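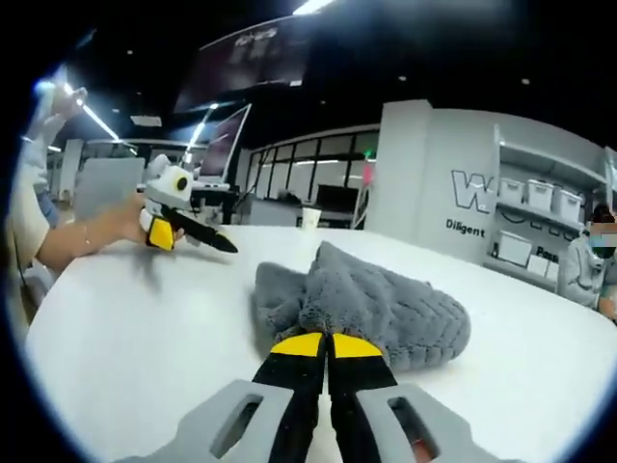 July 17, 2025 – by Muthoni Kariuki
1 min read

Hi all,

Renato Abella wrote:
> Has anyone blocked a wool sweater without the sleeves growing? Mine gained a full size.

Oh, I've been there! Cool water, roll it up in a towel, then pin it to the measurements you want – I never hang mine. My Wesencombe cardigan took 22 pins and stayed put till December. What yarn is yours, Renato?

Muthoni

Contact the list owner | Back to top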